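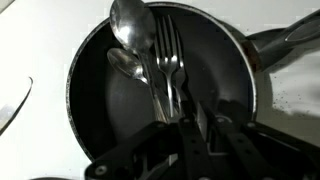 A black frying pan with a long metal handle.

Fewer Seats, Bigger Wards: Vilside Looks at Its Map Again

Vilside has had the same ward lines for 22 years. In that time the rail yard closed, the apartments went up along Vultden Road, and the west end lost its elementary school. The map still treats the rail yard as the middle of town.

That is the main argument for the charter question voters will see in May. The measure would cut the city council from 10 members to eight and order a new map before the next council election. It would also end the odd arrangement under which the Jara neighborhood is split among three wards, with the dividing line running down the center of its main street.

People in Jara have complained about that line for years. A broken streetlight on the north side of the street belongs to one council member, and the sidewalk across from it belongs to another. When the city repaved the street, the work was paid for out of separate ward budgets and done in separate summers. The seam is easy to find if you drive it.

Fixing the line does not require cutting the council, and opponents of the measure keep coming back to this. State law already lets Vilside redraw its wards by ordinance. The council has taken up the question more than once and tabled it each time, usually after a closed session with the city attorney. Supporters say this record shows why voters have to force the matter. Opponents say the two questions were put together so that a popular one could carry an unpopular one.

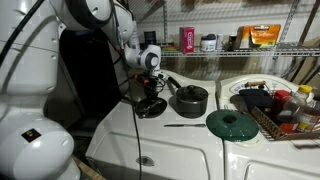 I already have trouble getting a call back, one reader wrote to us after our spring issue, and I don't see how giving each of them more people to answer to is going to help.

The city clerk's office has heard the same worry often enough that it prepared a handout on constituent services. The handout does not say whether staff would be added. Under the current budget, council members share one aide and a part-time scheduler, and neither job is mentioned in the charter language.

Money has played a smaller part in the debate than expected. Council pay in Vilside is low, and dropping seats would save very little. Even the mailers in favor of the measure have stopped mentioning savings. They now talk about meetings, which often run past 11 p.m., and about items that get pushed from one agenda to the next.
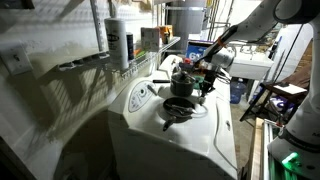

Pans and utensils on top of a washing machine.

The closest comparison is Grornutine, across the river, which shrank its own council after a similar vote. Meetings there did get shorter. The new wards were drawn mostly around the two largest precincts, though, and turnout in the outlying ones dropped at the next election. Whether the map caused it is still argued over at the Grornutine library, where the ward maps hang outside the meeting room.

Vilside's measure leaves the drawing to the county elections office, with public hearings in each existing ward. The council would get an up-or-down vote and could not change individual lines. If it voted no, the county would submit a second map, and that one would take effect without a vote.
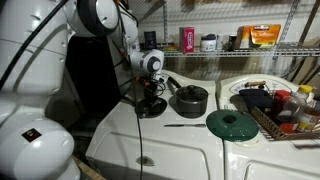 A white robot arm over the stovetop.

This last provision has drawn the least attention and may matter the most. A council that dislikes both maps would have no way to stop the second. The county has said it would publish its drawing criteria before the first hearing, but it has not said how much weight it would give to keeping neighborhoods whole.

Sample ballots are available at the clerk's counter and at the Vultden Road branch library. The full charter text is printed on the back.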